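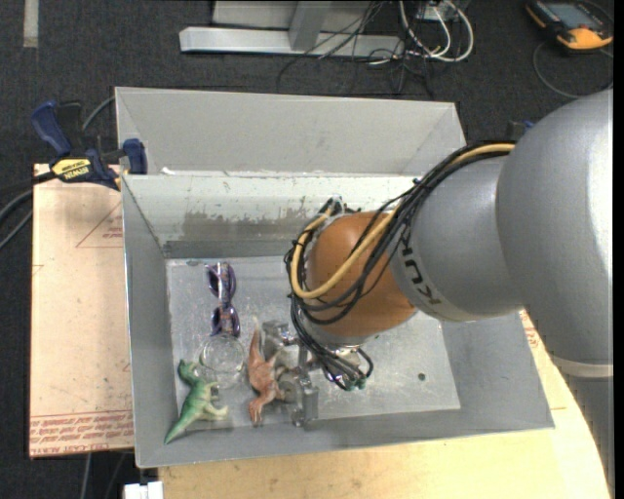
O braço da KUKA sobre a caixa cinzenta, com dois dinossauros e uns óculos de sol.

Fui à Gikon à espera de fábrica a sério e passei a melhor parte da visita a olhar para brinquedos. No laboratório que partilham com a Lumenta, ensina-se o robô a apanhar objetos por comando remoto: uma pessoa conduz a garra, o sistema grava, e repete-se até alguém pedir café.

Já tinham 1.632 demonstrações gravadas. Deixaram-me tentar, com 30 minutos no relógio. Escolhi o dinossauro verde e falhei com grande dignidade. À segunda tentativa encostei a garra à parede da caixa - pelos riscos, não fui o primeiro.

O objeto transparente, que parece um copo, é o terror da casa, disseram-me. Acreditei logo, também me custava vê-lo.

A próxima visita é em outubro, na Holmont. Levem casaco, o ar condicionado não perdoa.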